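Trastgate Reading Room Keeps Its Doors Open Late

Readers in Trastgate will have a cooler place to spend their evenings from March, now that the little reading room on Gollel Street is staying open until 9 p.m. (two hours later than before, and what a difference that makes after supper!). The room lends out roughly 100 books a week, and 13 new chairs have been ordered for the long tables at the back, where the newspapers are kept. Children's story hour stays at 4 p.m., with cocoa as always.

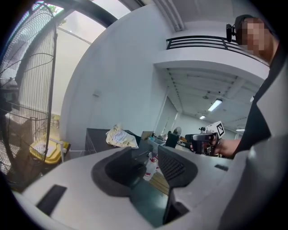
Samina Magsi said she had been hoping for later hours ever since she moved to town, and that she plans to finish her Gendska history at last, one chapter a night.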